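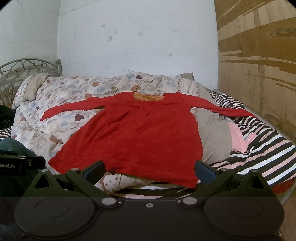 Can a machine fold this yet? (laundry, dresses, the whole mess)

Posted in: Home Robots / General

hemline_hank
Ok so serious question. Towels, fine. I've seen every towel demo there is. Square thing in, smaller square thing out. But a long sleeve dress with a wide skirt, lined, spread on a bed with a puffy comforter under it — is there anything you can buy or even see in a lab that folds that start to finish? Not sped up 8x. Not with a guy off to the side fixing the sleeve.

Asking becuase I do alterations and wash & press for a small shop, and the owner is dead set on "automating the back end" by next year. Got a quote from a Taneo reseller. Won't say all of it but the add-on for "garment handling" alone was 1,785. For a thing that does shirts.

pegboard77
Shirts only if they come out of the dryer facing the right way. We trialed the Taneo. 40 shirts, it finished 37, which sounds great till you see what it counts as finished. Collar tucked under = finished apparently.

mudroom_mel
37 out of 40 is better than my kids

loopback
Depends what you mean by "yet". The arm isn't the problem. Two fingers and a decent pad will pick up cloth all day. It's knowing where the sleeve ends and the bedding starts. Put a plain dress on a plain table and it's mostly solved imo. Put it on a striped sheet with a printed comforter and another blanket half under the sleeve, whole different job. Stripes ripple, cloth ripples, camera has to guess.

Soft surface is the other half. You push down to slide a finger under and the bed just goes down with you.

hemline_hank
right but people fold on the bed. That's where people fold. Nobody at home has a lit white table for it.

loopback
Then get a table, is my answer. We changed our kitchens for dishwashers. No reason laundry gets to be different.

oldcoil
Disagree with loopback pretty hard. A dishwasher doesn't need me to bring each plate over and lay it flat facing up. If I have to spread the dress neckline up, sleeves out, front side up, I've done 80 percent of the work. Folding from there is ten seconds. The spreading IS the chore.

loopback
Spreading out is being worked on too. Grab, hang, look, regrab. Slow but it goes.

oldcoil
Slow how

loopback
Jalloleo posted one, 321 seconds for one dress from crumpled in a basket to folded. No cuts.

oldcoil
So five minutes and change. One dress. I could do the load and have a coffee

loopback
Does it matter if you're not in the room?

pegboard77
It matters in a shop. Somebody's paying for the floor space.

tinsnips
Shop guy here, sheet metal not cloth. Same argument we had over the Strebel loader. Everyone timed it against our fastest man on his best morning and it lost. Ran it at night, nobody cared how slow it was. But — sheet metal stays the shape you left it. I wouldn't bet on cloth from what I know of metal.

hemline_hank
See that's sort of where I am. Overnight, sure, if it doesn't wreck anything. What does it do with gathers at the waist? With a lining that's a different texture from the outside? A human feels two layers and pinches both. My worry is it grabs the outer and drags it off the lining and now I've got a re-press and a customer.

quietpress
Pads matter more than ppl think. Harder pad pinches one layer, softer one takes both. We tried both kinds on a Jarkholm hand unit, soft ones marked velvet badly. Knits ok. Anything fuzzy, keep an eye on it.

Also try the hem first not the shoulders. Wide skirt on one side longer than the other, the thing wants to make a rectangle and there's no rectangle there. Fold the skirt in from both sides, THEN sleeves, then up. Ours was set up sleeves first and it made a lump every time.

mudroom_mel
I do sleeves first and mine are lumps too so maybe it learned from me

quietpress
lol

loopback
Order of folds is just a setting tho. Not a reason it can't be done.

oldcoil
Everything's a setting until it's my dress

hemline_hank
Ok so where I've landed. Telling the owner: towels and pillowcases now if the price comes down, shirts maybe, dresses stay with me. Ask again next August. If anybody has one working on lined dresses, on a bed, real speed, post the video and I'll eat my words.

loopback
Will hold you to it.

Comments (4)

rasp_n_file — read the whole thing, still don't know if I should buy one. Leaning no.

dot_matrix — everybody skips ironing. Fold it perfect with creases down the front and it's still wrinkled.

fernhill — we have the Taneo for hotel sheets, happy with it. Flat stuff only. Wouldn't put a dress near it.

sockdrawer — wake me up when they do fitted sheets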